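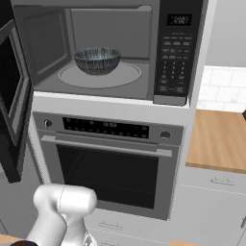 Trinditz Publishes Revised Reheating Guidance for Stoneware Tableware

Test program of 592 pieces leads to new base marking and care sheet across the Cunura range

Trinditz, a maker of glazed stoneware for home and light commercial use, has released a revised set of instructions for reheating food in its bowls, mugs and plates. The guidance applies to all pieces in the Cunura range and replaces the care sheet packed with earlier stock. A new base marking goes into production in April.

The revision follows a test program carried out at the company's Grurnex works. A total of 592 pieces were put through repeated heating and cooling cycles and then checked for crazing, rim chips and water uptake. Of these, 589 met the company's limits. The three pieces that did not were from the same kiln load and had a thin glaze layer at the foot ring. The firing record for that load has been reviewed and the glaze weight at the foot is now checked before firing.

Water uptake was the main subject of the work. Stoneware that takes in water through an unglazed foot or a worn rim will heat faster than the food it holds. The handle or rim may then be too hot to touch while the center of the food is still cool. The care sheet now gives the signs of this condition and advises the owner to stop using the piece for reheating once they are seen. It may still be used for cold food.

"The old sheet said microwave safe and left it there," said Corey Doolan, technical manager at Trinditz. "That describes a new piece. It says very little about one that has been through a dishwasher for six years. We wanted wording that covers the whole service life."

Changes to the care sheet

The main changes are as follows.

Rest time. Pieces stored in a refrigerator should stand at room temperature for ten minutes before heating. Pieces taken from a freezer should be thawed fully first. The earlier sheet gave no rest time.

Fill level. Liquids should be filled to no more than two thirds of the depth of the bowl or mug. Soups and sauces should be stirred halfway through heating.

Placement. On a turntable, larger pieces should be set so that no part of the rim touches the cavity wall at any point of the rotation. Small bowls may be placed off center.

Empty heating. Pieces should not be heated empty. The limit also covers warming plates before serving, for which a low conventional oven is advised.

Metallic trim. The Bright series carries a metallic band and is not suitable for microwave use. It is listed separately on the new sheet and will have its own base marking.

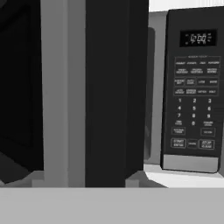 Base marking

The current printed stamp will be replaced by a mark pressed into the clay before the first firing. Printed stamps were found to fade in regular dishwasher use, and owners of older pieces could not tell which series they had. The pressed mark shows the series name, the capacity and a two-digit code for the year of making. It is 24 millimeters across on bowls and plates. On mugs and other pieces with a narrow foot, the capacity is left out and the mark is made smaller to fit.

Molds for 249 item numbers will be changed. Round bowls are first in the schedule, followed by mugs, flat plates and serving dishes. Shape, glaze recipe and firing temperature are unchanged, and new pieces will stack with existing ones. Retailers may sell through printed-stamp stock, and no date has been set for its withdrawal.

Existing owners

Owners of earlier Cunura pieces can follow the new sheet without exchanging anything. A simple home check is included: wash and dry the piece, leave it for a day, then heat it for one minute beside a separate glass cup of water. If the piece is hot and the water only warm, it has taken in moisture and should be kept for cold use. The check is not to be carried out on the Bright series.

Retailers will receive printed copies of the care sheet with their next delivery. Shelf cards in the new wording can be ordered at no charge through the usual trade desk, quoting the item numbers stocked.

About Trinditz

Trinditz designs and fires stoneware tableware for households, cafes and small caterers. Its products are made at the Grurnex works and sold through independent kitchenware retailers.

Press contact: Corey Doolan, Technical Manager, Trinditz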